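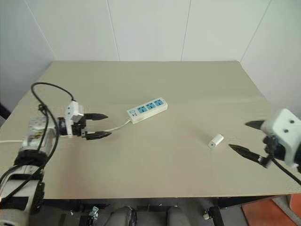 Putting notebook, March, page 2 of the fitting bay book

Started 8.40 am. Hema on the putter, me on the sheet.

Carried on with the face insert comparison for the club's winter league players. Same head, same shaft, same grip, and the only change is the insert: the old milled one and the softer Nadilier. We'd been arguing since Christmas over whether the soft one really comes off slower or whether it just sounds slower, and I think we're finally getting somewhere!

Ball is the Rilleo two-piece throughout. I know Thenmozhi would like the D'Souza ball in as well, but one thing at a time.

Set-up: ramp first, then real strokes. Ramp gives us the mat speed before anyone touches a club. Ten rolls up the mat, ten back, and the two directions were closer than last month, so re-laying the far end was worth the sore knees. Still a slight pull to the left in the last metre. Marked it with chalk and kept the hole out of it.

Total putts in the book for this comparison is now 573, all from 12 feet, all on the same line. Hema did the lot this morning without a break and her tempo hardly moved. Lovely to watch. I tried a few myself afterwards and have left them out for everyone's sake.

First look:
- Milled insert finishes further past the hole on centre strikes. Small gap, but it's there in every batch.
- Toe strikes are where it gets good. The Nadilier loses less than I expected and the ball stays nearly on line. The milled one drops short and right.
- Heel strikes a mess with both. Not enough of them to say anything.

Hema did one batch with ear defenders on (her idea, and a great one). She said the two inserts felt much more alike that way, and her guesses at which was which were no better than tossing a coin. Want to repeat this with someone who hasn't hit either before.

Mallet head came out at 924 on the scale with shaft and grip, which can't be right. Re-zeroed, weighed again, same. Borrow the scale from the shop and check before anyone quotes that figure.

Thenmozhi rang at lunch. She has almost finished the Prerel putter for her left-handers and wants it through the same test. Yes please! Will need to flip the ramp guide and move the chalk line.

To do
Fresh batteries for the metronome
Impact tape, nearly out
Ask Hema for her own notes on the ear defender batch before she forgets them
Brush the mat and re-roll the ramp before the next session
Try 20 feet if the mat join behaves

Stopped 3.15 pm. Sheets are in the blue folder, milled on top.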